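Hawthorne Library Opens Play Room for Young Families

HAWTHORNE, 16 Apr 2026. Come build with us! The Clerley Street library opens its new play room this month, with free morning sessions for children under 6.

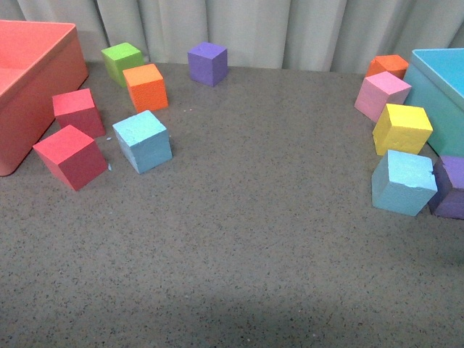
Each session runs 60 minutes and ends with a story and a song.

"Families have asked for this since December, and we can't wait to meet them," said Mamta Mishra, head of children's services. 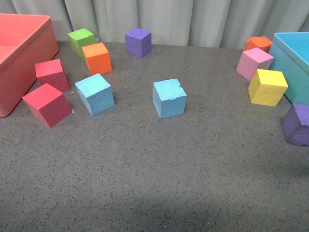

How to join

Sign up at the front desk. Grown-ups stay and play too!

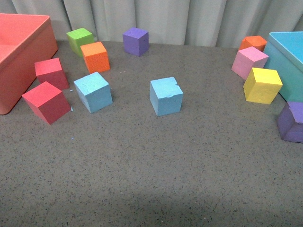
Siblings are welcome, and parking is free.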